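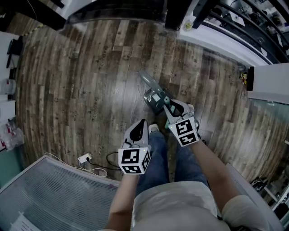
The Upper Floor

Statement prepared for the Office of Training Records, Ivis Program, Datutby

1. The undersigned was appointed on 22nd May to examine a matter arising from the vacuuming examples collected on the upper floor at Datutby. The Office had asked whether the examples should be kept. It had not asked anything else, and the undersigned regrets that the present statement goes somewhat beyond its terms.

2. The examples were 1,921 in number. All were recorded by one collector, Mr. Bence Dobos, who worked with a pair of hand-held grippers and wore the head camera for the full length of each shift. The written procedure required him to take hold of a small vacuum cleaner, guide its nozzle over a given part of the floor, and set it down. He was free to sit or stand. He was not to speak, as the microphone had been left connected after an earlier project and the Office did not wish to store conversation.

3. The first model trained on this material was named Gedus and was installed in a machine at Derese, where the floor is level concrete and there are no stairs. Its cleaning was judged satisfactory. In December, however, the staff at Derese reported that the machine stopped once in every pass, always at the same distance from its starting point, and held the nozzle still for several seconds before going on. The engineers looked for a fault in the arm and found none. They then wrote to the Office.

4. The undersigned reviewed 400 of the examples in full. In 141 of them Mr. Dobos can be observed to stop in the manner described. His hands become still, and the camera rises a little. After an interval he lowers his head and resumes work. The pause appears in no written procedure, and the reviewers who first accepted the material had marked it as "operator rest."
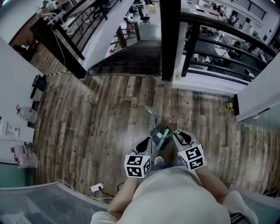
5. Mr. Dobos was interviewed on the upper floor at his own request. He was courteous and somewhat tired, and he had brought a copy of the procedure with his own corrections in the margin. Asked where the pauses took place, he walked along the planks until the dark stairs going down were ahead of him, with the black railing to the right, and stood there with his arms held out as he would have held the grippers. He remained in that position longer than the question required. The undersigned waited near the shelf where the plastic jugs with red caps are kept, and did not interrupt.

6. He then gave the following account, which he has read and signed.

"My father cleaned the hall at the school, and I went with him in the evenings. When he came to the top of the stairs, he would stop and listen in case a child was still in the building. He never explained it. I did not know that I did the same until you showed me the recordings. I apologize for the time lost."

7. It was put to Mr. Dobos that the examples might be withdrawn, or that the pauses might be cut from them. He replied that this was a matter for the Office. He asked whether the machine at Derese stopped for the same length of time that he did. The undersigned consulted the file and informed him that it stopped for slightly longer. He asked to have the figure written down for him, and this was done.

8. The undersigned traveled to Derese the following week. The machine was working at the far side of the hall. At the usual place it became still, with the nozzle raised slightly from the concrete. Two members of the staff, who had been talking by the door, also stopped talking. One of them stated afterward that this had become the custom there and that no instruction had been given.

9. The Office is advised that the examples are sound and may be kept whole. The label "operator rest" should be removed from the 141 affected recordings. The undersigned has considered several words to put in its place and submits the field blank, pending a decision.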